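Open day with hand-held gripper: can visitors try it themselves?

Posted by tredley_mum, 03/11/2024

Hello all. My daughter's class is invited to the open day at the Jallbridge workshop, 124 pupils in total. The programme says "gripper demonstration with household tasks". I would like to know if the children may hold the gripper, or if they only look. Also, is it too difficult for small hands? I wrote to the organisers but I have no reply yet.

2 answers

Ağca_K

I visited in May. Yes, they let you try, but you must wait your turn. First one person shows the work slowly, and you stand behind her. When I was there the task was with a cloth and a small seat, very simple things from a home. 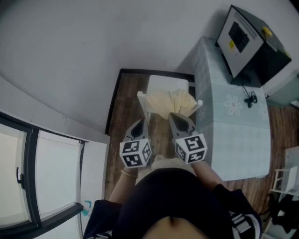
Gripper in hand, with the cloth over the white stool in front.

The white cubes with the black and white patterns are markers, so please tell the children not to put their fingers over them. My son is nine and he managed it after a few attempts. Cloth is harder than a box, in my opinion, for the reason that it changes its shape all the time. I advise you to come in the morning. In the afternoon the queue was long and we had only one try each.

cindodham389

Depends on the group size I think. For 124 they will surely split you. Ask by telephone, they don't read the emails so often. Parking is behind the building and it is free.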